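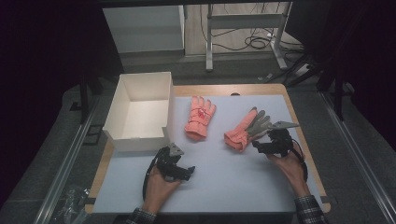

Figure 2. Two gloves beside an open cardboard box.

4.2 Keeping pairs together

I went into this part of the study thinking gloves would be the headache and shoes would be easy. Shoes are big, after all, and people tend to notice when they're holding only one. So I wrote up the coding sheet with nine categories for gloves (colour, cuff, lining and so on) and just two for footwear, and I regretted it by the end of the first week.

The two op shops, Vakitz and Bresa, log incoming donations in quite different ways. Vakitz writes a line in the book for each bag and then another for every paired item that comes out of it. Bresa only writes things down once they reach the shelf, so anything that goes astray between the back door and the shelf never shows up at all. I've left the Bresa books out of the main count for that reason and come back to them in section 5. What remains is 2073 lines for paired goods, and 341 of those have a note saying the mate was missing when the bag was opened. I had hoped to split that second number into gloves, socks and shoes, but the handwriting in the March pages got the better of me — a good many entries just say "one only" and leave it there.

Of the singles, 107 were later matched with their other half. Most matches happened on the same day, usually from a second bag dropped off by the same household, and that made me a lot less impressed with my favourite theory, which was that a labelled shelf for odd items would do most of the work. The shelf helped a bit with gloves. For shoes it did very little, as far as I can tell from the book.

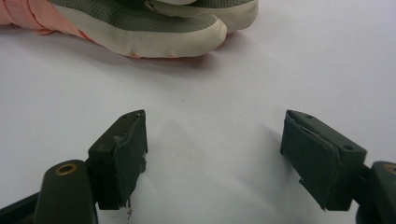
Tying laces together was the other habit I asked about, and here the two shops don't agree at all. Vakitz ties everything on arrival. Bresa used to, but gave it up because customers wanted to try shoes on and left the knots in a worse state than they found them. I tried both ways over a few afternoons and I'm on Vakitz's side, though I'll admit knots are slow going with slip-ons, which have nothing to tie, and the elastic bands we used for those perished in the heat near the window.

Gloves were pegged at the cuff in both places. The pegs came in a bulk pack and were a bit too strong for knitted ones, leaving a dent that took its time to go. I switched to the Isier clips halfway through, so the glove figures before and after the change shouldn't be read as one series. I've marked the break with a dotted line in Table 3. The Illés coding scheme has no field for how a pair is fastened, so I added one at the end and filled it in from my own notes wherever the shop's book was silent.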